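About Us

Stallo is a small game studio in Grurnville. We make story-heavy role-playing games, the kind with too many menus and a party member you regret leaving at the inn. Started by Heather Rutherford and Catherine Cruickshank, who met arguing over a boss fight on a message board and kept arguing long enough to write a design doc.

One game out, one on the way. More on both further down.

How we got going

Heather was doing quest scripting for other people. Catherine was writing dialog for other people. Both wanted to do a game where the side characters had somewhere to be when you weren't talking to them. First prototype was ugly: gray boxes, 2 towns, one working door. But the baker closed up shop at night and went to see her sister, and that was enough to keep us going.

We still work this way. Routine first, then the character, then the plot gets hung on it. Slow. Makes our schedules look silly.

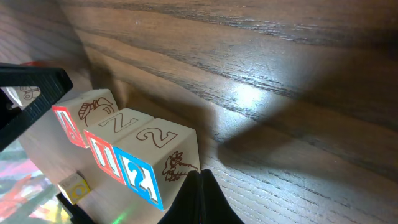
Dark wood grain, with the light on it.

Our games

Girkivent

The one you probably know us from. Turn-based, single player, around 20 hours if you skip the fishing (don't skip the fishing). You play Ninh, a toll keeper on a mountain road who lets the wrong wagon through and spends the rest of the game trying to get it back. The wagon belongs to a salt company that has been buying up the passes one by one, and the further down the valley you go the harder it gets to tell who is working for them. Including, for a good stretch, Ninh.

People write to us about the ending. We are not going to explain the ending. Catherine has a version of it in her head, Heather has a different one, and the script supports both if you read the bridge scene carefully.

Combat runs on debts. Every strong move borrows from a later turn, and enemies can buy your debt and call it in at a bad moment. Took forever to balance. The second chapter miniboss was way too hard at launch, we know, patched 1/17/20. If your still stuck, sell the lantern.

The next one

No title yet that we both like. Same world, lowland side, a generation after the salt company. You run a ferry. Four playable leads this time instead of one, and they don't all get along or even meet, depending on what you do. More to show in February, on the news page first.

What we care about

Side quests that change something. If you find the lost letter, the person who lost it should act different for the rest of the game.

Saving anywhere. We've got jobs and families too.

Text you can read from the couch. Girkivent shipped with small text and we heard about it. Size slider is in now, and it'll be in everything we make from here on.

No grinding walls. If you've been paying attention you should be strong enough.

Who does what

Heather Rutherford: design, scripting, combat math, build machine, most of the bug reports.

Catherine Cruickshank: story, dialog, maps, item descriptions. All 300 of them in Girkivent, including the soup ones.

Music and character art are done by freelancers, credited by name in each game. We pay on delivery and we don't ask for free test pieces. 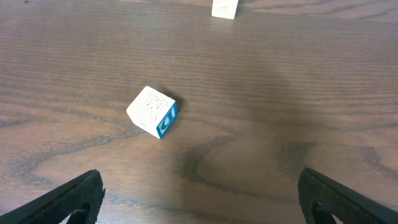 Working with us

Not hiring full time right now. We do keep a list of writers and artists for short contracts. Send a link to your work and a couple lines on an RPG you think gets its villain right. Attachments get lost in the filter, so links please. Replies can take a few weeks when we're close to a build, sorry in advance.

Testers: sign-up opens ahead of each big build. You don't need to be good at games. People who wander off the path and poke at walls are the ones who find things.

Streaming and video

Go ahead. Monetize it, cut it up, whatever. Only ask is a spoiler warning if your showing anything past the bridge.

Press

Logos and screenshots are in the press kit. Review keys on request, tell us which platform. It's Stallo, one word, only the S capitalized.

Contact

Use the form on the support page for bugs and lost saves, and put your version number in (bottom left of the title screen). Everything else goes to the general inbox, which one of us checks most mornings.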